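Getting Another Year Out of Your Hairbrush

5 August 2025

My hairbrush lives in a mug by the bathroom sink, and until last spring I believed it was gray. It is black. The gray was me, mostly, plus a layer of dry shampoo from the Jernon can I go through like other people go through milk.

Start by getting the hair out. Slide the tail of a comb under the mat, close to the pad, and lift a little at a time, working from the edges in. If it won't budge, snip down the rows with nail scissors and pull it out in strips.
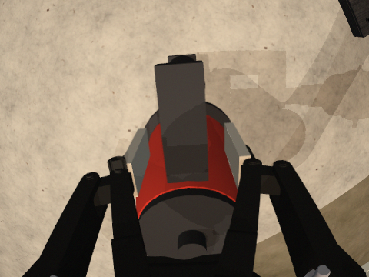
Red and gray, with a long dark handle.

Next, the wash. Fill the sink with an inch or two of warm water and a squirt of cheap shampoo. I use the Hestness clarifying one, which I bought for my hair and which my hair hated. Plastic brushes can soak for ten minutes. Cushioned brushes can't, as the pad fills up through that tiny air hole and will dribble on your neck for days. Swish those bristles-down and keep the pad above water.

Wood and boar bristle want even less. Dip an old toothbrush in the suds, scrub between the rows, wipe with a damp cloth and be done with it. I once left a MacKinnon paddle brush in the sink during a phone call with my sister. The handle split, and we hadn't even got to the part about her landlord.

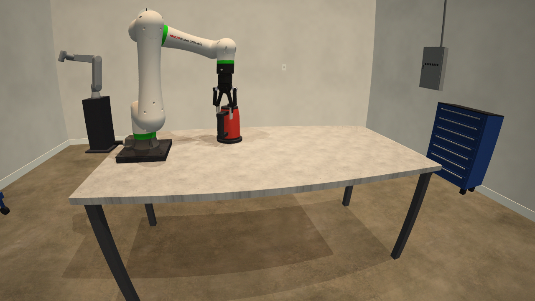 Dry everything bristles-down on a towel overnight. Skip the radiator, and skip the hair dryer too, unless you like the smell of warm glue.

Round brushes with metal barrels collect a brown film of baked-on hairspray. A paste of baking soda and water will shift it, given some patience and a podcast. Rinse well or you'll be wearing the paste on your bangs.

How often? Every couple of weeks, say the people who sell brush cleaner. I manage once a month, and in September, when the shedding starts, a bit more. If the little balls have come off the tips and it scratches, let it go. My old Jatby detangler now does the dog.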